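We use cookies to remember your settings. Accept | Manage

Why Do Shoes Come in Pairs, and Where Should They Live?

Look by the door in many homes and you will find a heap of shoes. Some are upside down. One is missing its partner. A shoe rack is a small set of shelves made to fix this problem.

Most racks have two or more levels, called tiers. A tier is just a shelf with room above it. Stacking tiers lets a lot of shoes fit over a small piece of floor. 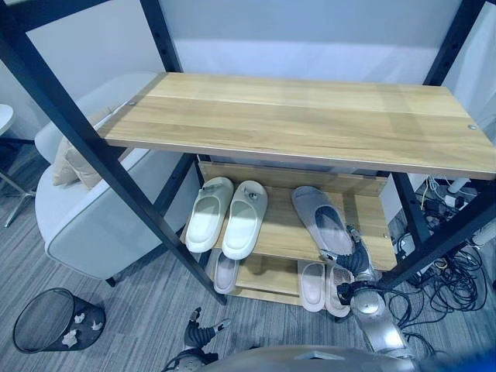 Slides and slippers on a wooden rack with two tiers.

What is a slide?

A slide is a sandal with an open back and one wide strap over the top of the foot. There are no laces and no buckles to fasten. You push your foot in and walk. Some straps have a little charm on them, just for looks.

A slipper is a soft shoe for indoors. Many families change into slippers when they come home, so the dirt from the street stays near the door.

Left and right

Your feet are mirror images of each other. The big toe is on the inside of each foot, so most shoes curve in that direction too. Put a left shoe and a right shoe side by side and they match up like two hands laid flat on a table.

It took people a long time to make all shoes this way. For many years, plenty of shoes were made straight, and either one could go on either foot.
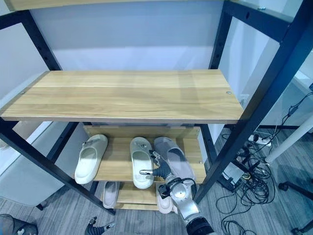
How to tidy a shoe rack

1. Take everything off and wipe the shelves.
2. Find the partner of each shoe.
3. Set each pair down with the heels together and the toes pointing the same way.
4. Put the shoes you wear most on the tier that is easiest to reach.
5. Leave wet shoes on a mat until they are dry.

Fabrice Charpentier teaches a class of 28 children in Skelitberg, and they all change shoes in the morning. Each pair has its own spot, with a name on a strip of tape. In April the class swaps winter slippers for lighter ones – and the tape stays where it is.

Try it at home: mix up four pairs, close your eyes, and match them by touch. Feel for the strap, the sole and the curve of the toe.

Filed under: Around the House, Ages 6 to 9

Related
How Does a Zipper Work?
What Is Carpet Made Of?
Why Do Socks Get Holes?
Who Invented the Coat Hook?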